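About Anlow

Anlow writes and checks working rules for robots that handle things near people. Graziella Parisi and Hnat Skoryk started the company in a spare room in Praseck, and there are now 8 of us.

Our handling rulebook has 61 clauses. Each covers one matter, such as grip on soft goods, clearing the table between runs, or who may stand within reach — and each names the person who signs for it.

Bench work with a plush toy and a mug 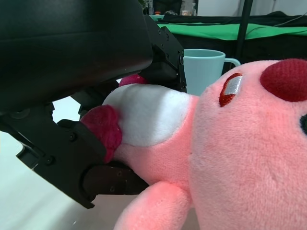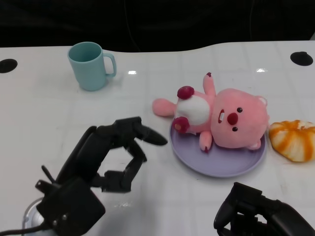 We don't publish a clause until it has been tried at the bench by someone who didn't write it. Oleksandra Hutsuliak runs those trials and keeps the log, which stood at 793 entries in July. Failed trials stay in the log, labelled as such.

Clients may use the rulebook under licence and adapt the wording to their own centre or workshop. We ask that changes to the stopping clauses come back to us for review first. Enquiries go to Genivaldo Holanda at the front office.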